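**Kengate Swap Shelf — questions we keep getting**

**When can I drop stuff off?**
From 9 till noon, most weeks. Not August. Ring Karthik Cassim if the gate's locked.

**Do I need to be a member?**
No. Members get first pick, thats all. 17 pounds a year.

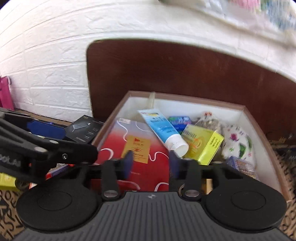
**How should I pack things?**
Small and liftable please. Plastic crates, strong bags, whatever you've got. An open cardboard box like the one by the white brick-look wall is fine, packets crowded in together, no need to tape the lid. Max 9 kilos.

**What dont you take?**
Opened food, medicines, anything with a plug. Paint — ask Dinesh Bandara first.

**Can you collect?**
Only round Kengate.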